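Talk notes: What does "fresh baked" mean, anyway?
Stodton library, evening session, 7:00

Slide 1. Title

Wait for the back row to sit. Thank Eirini Mavromatis for the invitation. Say up front that I am not a baker. I read labels for a living and I don't trust many of them.

Slide 2. The sign over the shelf

Ask for hands: who bought bread this week from a shelf marked "fresh baked"? Who asked when? Who asked where?

The word "fresh" does a lot of work for very little money. It may mean mixed and baked on site this morning. It may mean shaped somewhere else, part-baked, frozen, shipped, and finished in the store oven. I have no quarrel with a frozen roll. I have a quarrel with a sign that lets me think otherwise.

Slide 3. My visit to Brallwood

Went in June. Asked the same question at 3 bakery counters and got three kinds of answer: a straight one, a vague one, and "it's all fresh, ma'am." The vague one came with a free cookie — good cookie, still not an answer.

Slide 4. Looks

Leave this up while I talk. Don't rush.
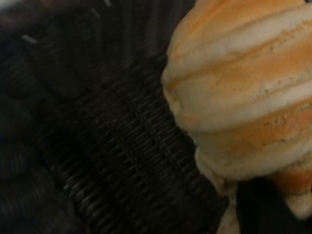
Golden crust, pale stretch bands between the ridges.

Most of us shop for bread with our eyes. Color tells you the crust browned. It doesn't tell you when the dough was made, or who made it, or what went in. Sellers know we like an uneven, handmade look, and machines can make that too. I'd put the warm yellow bulbs over the shelf in the same category.

Slide 5. The Kouris test

Kouris is the bakery on my street, so admit the bias. Glykeria Makris at the counter let me run a blind tasting there: 70 people, 2 plates, one same-day loaf and one finished from frozen. I went in sure that people would pick the same-day loaf. Plenty didn't. Don't oversell this. One afternoon, one shop, and a lot of butter on the table.

Slide 6. "Artisan"

Skip if running late. Read the Nosteo flyer aloud, the line about "300 years of tradition." Ask whose tradition. Pause.

Slide 7. What to ask

When was the dough mixed? Was any of it frozen? Can I see the ingredients? If the person can't tell you, ask who can.

Take questions. Someone will bring up sourdough and stomach trouble — say I haven't seen evidence I'd repeat from a stage, and move on.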